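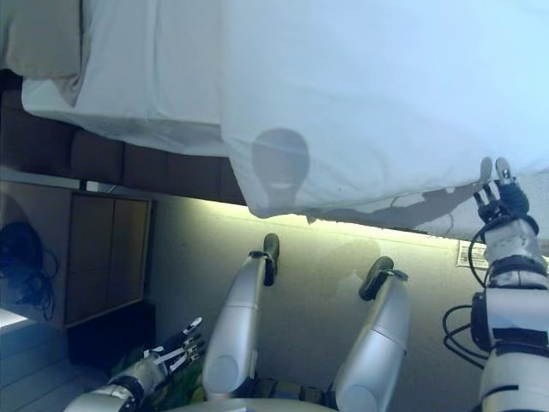
Bed-making at Skotgate, from the robot's own point of view. The right hand has the lower edge of the sheet.

Visit report: Kazmi open afternoon, Skotgate building, Warkidgate

Kazmi has been promising people a look at Dostilo for a while, and in February they finally opened the doors for an afternoon. Dostilo is their software for running two-armed robots on household jobs: the part that decides what it is looking at, the part that decides what to do next, and the part that tells the motors. I went because our group keeps being asked whether we should drop our own home-made planner and buy something. I arrived fairly sure the answer was no. I left less sure, but mostly because one piece of it was much better than the rest, and that piece wasn't the one they were selling.

Getting there first, as several of you asked. Skotgate is a ten-minute walk from Warkidgate station and badly signed. Go past the tyre place. We were 14 visitors, split into two groups, and mine started with the slides. I'll skip the slides, apart from one claim which I wrote down: that Dostilo "generalises to unseen bedding". I'll come back to that.

The bed demo

The demo area is one end of an upstairs room, with a bed on a dark padded base and a white sheet. The job is to take hold of the bottom edge of the sheet and pull it straight. This sounds like nothing. Anyone who has tried to program it knows it's a horrible job, as a sheet has no fixed shape and the useful bit of it is usually the bit you can't see.

We watched the robot's head camera on a big screen, with the real thing a few steps away behind a strip of tape. I found the camera view more use. You get to see how little the software has to work with: white cloth in soft folds, a sagging hem, and the robot's own limbs across the bottom of the view. At one point there was a dark, rounded, head-shaped shadow lying right across the sheet. There was also a warm strip of light under the hem, brighter towards the right. I asked whether the hem finder was using that bright line as a cue, because it is just about the strongest edge on offer. The answer was that the network is trained on whole images and they can't say which parts it relies on. Fair enough, but then please switch the light off and run it again. They didn't want to change the set-up in the middle of the afternoon.

They ran it 9 times while my group was there. I kept a tally, since success rates were the thing I had come for. Six were good pulls by any standard. One was a grasp on nothing: fingers closed a little in front of the cloth, arm went through the whole pulling motion, and the status line said "complete". The other two were stopped by the operator. On the slide these would presumably be described as interventions and left out of the sum. I asked, and they are. So their quoted rate is worked out over the runs that nobody had to stop, and I would want that printed next to the figure in type of the same size.

The empty grasp bothered me more than the stops. A planner that says "complete" when it has pulled a handful of air is a planner with no check after the grasp. I was told the check exists but had been turned off for the demo because it makes the robot pause. I'd have preferred the pause.

Perception

What Dostilo gives you is a mask for the cloth and a handful of suggested grasp points along its edge, each with a score. On the operator's screen you can see the points jump about from one camera image to the next. Where the hem hung clear of everything they were steady. Where it folded over itself they wandered, sometimes on to the fold, which is a perfectly sensible mistake and one our own code makes too.

Their answer to wandering points is to average them over time. That helps as long as the cloth isn't moving. Once a hand has hold of it, of course, it is moving, and the average then lags behind the real edge. I asked what happens for the second hand, which has to grasp after the first has already shifted everything. The reply was that most tasks are now done one-handed where possible. Draw your own conclusions about the bimanual part of the brochure.

On "unseen bedding": the training set has 1000 recorded episodes of cloth handling. I asked how many different sheets that was. It is 22, and they are nearly all plain and pale. I asked if I could put my scarf on the bed and was told, quite politely, no.

Planning

This was the weak part for me. The planner takes a written instruction and turns it into a list of steps from a fixed set, such as reach, grasp, pull, smooth and release. The language side is slick, and it copes with odd phrasing. But the list is short and it doesn't change much once it has been made. If a step fails (and the failure is noticed) the planner starts that step again from the same place with the same settings. I saw it do this on one of the two stopped runs, twice over, until the operator put a stop to it.

Retrying is fine. Retrying in exactly the same way isn't a plan. Our own ugly thing at least shifts the approach a bit on each attempt. The presenter said this is "on the roadmap", and the roadmap was not on view.

Control

Here I have to be nicer. The low-level control is good. Hand motion near the cloth was slow but smooth, and when the fabric caught on something the arm gave way instead of hauling. They let us look at live plots of commanded and measured joint positions, and the two lines sat close together through the whole pull, including the bit where the load comes on. The arm has cables looping out at the side by the wrist, and I had wondered if those would get in the way of the self-collision check. They model them as a fat tube with some slack. It's crude and it costs them a bit of reach. I think it's the right choice.

Self-collision matters in this set-up more than I had expected. Looking down from the head you see the robot's own limbs in a good part of the view, so the software has to keep telling itself apart from the job. They do this by drawing the robot's expected shape into the image and cutting it out before looking for cloth. If the calibration is off by a little you get a thin rim of silver left over, and the hem finder can mistake it for an edge. They showed us an old log of that going wrong, without being asked, and I gave them credit for it.

Tooling

And this is the piece that I'd pay for. The log viewer is excellent. Every run is stored with camera images, joint data, planner steps and the operator's key presses on one time line, and you can drag back and forth through the lot without it stuttering. You can mark a moment, write a note and send a link to a colleague that opens at exactly that moment. You can take a failed run and feed its recorded images to a new version of the hem finder to see what it would have picked. We have been doing that by hand with scripts that only one of us understands.

The replay only tests perception, mind. It can't tell you what the cloth would have done if the hand had gone somewhere else, and a couple of people in the room seemed to think it could. The presenter was slow to put them right.

I asked if the viewer could be bought separately. Not at the moment. It wants Dostilo's own log format, although there is a converter that they described as "internal". I've written to ask about it.

Practical notes

The coffee is downstairs and closes at three. Take a jumper for the upstairs room. If you go to the next one, try to get into the second group, as they were allowed to stay on and ask questions while ours was moved along to the sales table. Somebody in that group told me on the train that the post-grasp check was turned back on for one of their runs, that it paused for a good while, and that it correctly reported a miss. I'd like to have seen it.

My recommendation for our group is to leave the planner alone for now, borrow the fat-tube idea for our cables, and keep pestering Kazmi about the viewer. I have my tally sheet and the handout if anyone wants copies. The handout gives the success rate on page two and the definition of success on the back.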